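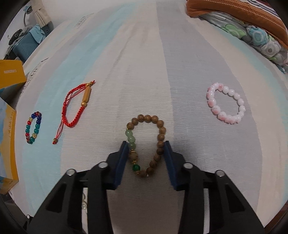
How should beaded bracelets of different materials be stored so that they do not scratch or discolor one another?

Each bracelet should be kept in its own soft pouch or lined compartment, laid flat, away from direct sun and damp. Wood, stone, glass and ceramic beads differ in hardness, and the harder ones will mark the softer ones if they share a dish. Corded bracelets should be stored with the knots relaxed.

Household Care Help Pages
Section: Jewelry and Small Accessories
Posted 14 April 2021

Sorting and storing a mixed group of bracelets

Submitted by Ataahua Cosgrove

I have been given responsibility for a group of bracelets that belonged to an older relative, and I wish to sort them properly before they are divided among the family. They have been kept together in a single biscuit tin since February. I have laid them out on a bed in order to look at them individually, and I would be grateful for advice on the correct way to clean and store them.

The pieces of most concern to me are the following. There is a bracelet of brown wood-grain beads with a section of pale green jade, a carved tan bead and one dark green bead, with thin gold spacers. There is a red braided cord with a long gold-colored tube bead and an adjustable knot. There is a small bracelet of glossy glass beads, mostly teal. Finally, there is a ring of white ceramic beads with pink speckles.

My specific concerns are these. First, whether all four may be washed in the same manner. Second, whether the wooden beads require oil, and if so, which oil. Third, whether the red cord is likely to lose color onto the others if they are stored together. The family would prefer that the bracelets remain wearable, and I do not intend to have them restrung unless this is necessary. I have seen a divided tray sold under the name Boltow and would be interested to know whether a tray of that type is suitable, or whether separate pouches are to be preferred.

Reply from Brodie Whitcombe

The four bracelets should not be washed in the same manner, and I would advise against placing any of them in a bowl of water. Although glass and glazed ceramic will generally tolerate moisture, the elastic or thread inside them may not. Water that enters the drill holes is slow to leave, and the thread can weaken from the inside with no outward sign.

For the glass and ceramic bracelets, a soft cloth dampened with plain water is sufficient. Support the bracelet on a folded towel and wipe a few beads at a time, turning each bead gently on its thread. Follow immediately with a dry cloth. Leave both pieces flat overnight before they are put away. Household glass cleaner should not be used, and neither should vinegar or baking soda, both of which are often recommended for jewelry in general and are unsuitable here.

The wooden bracelet should be wiped with a dry cloth only. If there is dirt in the recesses of the carved bead, a clean, very soft brush (an infant's toothbrush is acceptable) may be used without water. On the matter of oil, I would recommend restraint. Many wooden beads carry a wax or lacquer finish, and oil applied over such a finish will remain on the surface and collect dust. A simple test is to place a very small amount of oil on one bead near the thread and leave it for a day. If it has been absorbed, the wood is unfinished and may be treated. If it can still be wiped off, no oil is needed.

Should the test indicate that oil is appropriate, a light mineral oil of the kind sold for cutting boards is the usual choice. Cooking oils should be avoided, as they become sticky and develop an odor. Apply the oil to the wooden beads alone with a cotton swab and keep it clear of the jade section and the gold spacers. Spacers of this kind are frequently plated, and rubbing them with any force may remove the plating. Metal polish is not advisable for the same reason. I cannot say whether yours are plated, and a jeweler would be able to tell you in a few minutes.

The red cord calls for the most caution. Press a damp white cloth against one of the loose ends and hold it there for a short time. If any red appears on the cloth, the dye is not fast, and the cord must be kept dry and apart from lighter items. The speckled white ceramic would be the piece I would keep farthest from it, followed by the wood. Even if the cloth remains clean, the sliding knot should be eased a little before storage – a knot left fully tightened for a long period may set in place and fray when it is next adjusted.

As to storage, a divided tray is suitable provided that the compartments are lined and large enough for each bracelet to lie in its natural shape. I am not acquainted with the particular tray mentioned. Measure the largest bracelet across before purchasing anything. Where there is doubt about the size, flat cotton pouches are the safer purchase. Plastic bags with a tight seal are not recommended for wood or for natural cord. A small slip of paper giving the name of the person who is to receive the piece may be placed in each pouch, written in pencil.

Before the bracelets are handed over, hold each one up to a window and look between the beads. Thread that appears fuzzy, or elastic that has turned chalky, should be replaced. Restringing need not change the appearance of the piece if the order of the beads is recorded first. A clear photograph with the bracelet laid flat is normally adequate for this purpose. The wooden bracelet in particular should be recorded with care, as the green section and its spacers would be easy to reassemble in the wrong order.

Reply from Salgado

I have a Boltow tray. It is satisfactory for rings, but the squares are small and a bracelet has to be folded to fit. I returned to using pouches. Mine were a pack of 15 and I still have most of them.

I would add that the tin itself should be wiped out or discarded, as ours had rust in the corners which came off on everything.

Further message from Ataahua Cosgrove

I thank both contributors. I carried out the cloth test on the red cord this afternoon and a faint pink mark was left, so it has been placed in a pouch of its own in a different drawer. The oil on the test bead will be checked tomorrow. I have decided against the tray.

One matter remains. My cousin has asked whether the jade section can be confirmed as genuine at home, by scratching it or by some other means.

Further message from Brodie Whitcombe

Please do not scratch it. A scratch test damages the bead and does not settle the matter, as several other stones will give a similar result. A jeweler or gem laboratory can examine the beads without removing them from the thread. Ask for the fee in advance, and ask whether a written note of the findings is included, as not every shop provides one.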